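Kyei Home Textiles is looking for a part-time pattern and sample assistant to join our studio from June. The post is 20 hours a week, on site, and runs for one year with the option to extend.

## Who we are

Kyei sells table linens, kitchen towels and curtain fabric to small shops. We draw some of our prints in house and license the rest. Our cutting and hemming is done by Dulel, two buildings down, so whoever takes this job will walk between the two sites most days. Our spring line is called Plelero, and most of the work in the first months will be on the follow-up to it.

## What you will do

- Keep the sample library in order. Each print is filed by name, colorway and repeat size, and a lot of the older ones are labeled wrong.
- Cut and press samples for shops that ask for them, and log what goes out.
- Check new fabric against the approved strike-off for color, scale and print faults. You will mark any fault with tape and write it up the same day.
- Scan drawings and clean up the line work before it goes to the repeat stage.
- Answer emails from shops about stock and fabric care.
- Help pack for the two trade shows we attend each year. You do not have to travel to them.

There is some lifting. A full roll of curtain fabric is 46 pounds, and we have a cart for moving them, but rolls still have to be lifted on and off the lower racks.

## What we are looking for

You need a good eye for color and enough patience to look at the same flower for an afternoon. You should be able to measure and cut accurately with shears and a rotary cutter, and you should be comfortable with spreadsheets. Experience with image editing software is needed for the scanning work – it does not matter which program you learned on.

A textile or design degree is welcome but not required. People who have worked in a fabric store, an upholstery shop or a costume department have done well here. We would also like to hear from anyone coming back to work after a break.

It helps if you like the kind of prints we make. We do very few stripes or plain colors. Most of what we sell is plants and animals in line on a light ground.
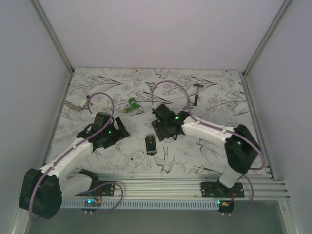 *Botanical print cloth with swallow, flowers and butterflies, gray and brown on off-white.*

## Hours and benefits

Hours can be spread over three, four or five days, to be agreed before you start. The studio is open from 8 to 5. You will get paid vacation, a staff discount on all fabric and free parking behind the building. Bus 59 stops across the street. The studio is on the second floor and there is an elevator.

## How to apply

Send a resume and a short letter telling us which hours would suit you. Please include photos or scans of up to five pieces of your own work. They can be sewing, drawing or anything else you made by hand. Do not mail originals, as we cannot return them.

Applications go through our hiring office, Trultico, using the form on their jobs page. Choose "Kyei – studio" from the list. The closing date is 28/12/2021. Interviews will be held at the studio and include a paid cutting and color-matching test that takes 2 hours. Bring your own shears if you prefer them.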